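Clear bins or cardboard for small boxed stuff?
Last updated: 10/25/23

drawer557
I'm redoing the hall closet and have 2 shelves of small boxed things — card games, batteries, light bulbs, tea. Right now they're in shoe boxes and I can never find anything. Are clear plastic bins worth the money? I was looking at the Sokance ones.

Gredoneo
I have eight of them. Get the kind with a handle cut into the rim. Mine sit above my head and I pull them down with one hand.

mapleshelf
I'd skip plastic. Shoe boxes are free and a marker costs a dollar. You'd be paying to look at your own clutter.

Gredoneo
I used shoe boxes until April. The lids split and I had to open every one to find a battery.

drawer557
Do the frosted ones let you see enough? The fully clear ones cost more.

Oksanen
You can tell there's something red in there, but you won't read a label through the side. I stand boxes on end so the printing shows from the top. 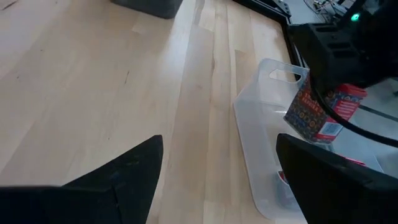
Small printed box at the rim of the frosted bin, barcode sticker near its lower edge.

mapleshelf
So you still need labels. A shoe box does that.

Oksanen
I don't label mine. Color is enough for me — but I live alone. With kids I'd probably use tape on the front.

drawer557
Good point about standing them up. Measuring the shelf tonight. It's the deep one, so I may need the long size.

Gredoneo
Check the outside width at the rim. The base is narrower, and I got that wrong the first time.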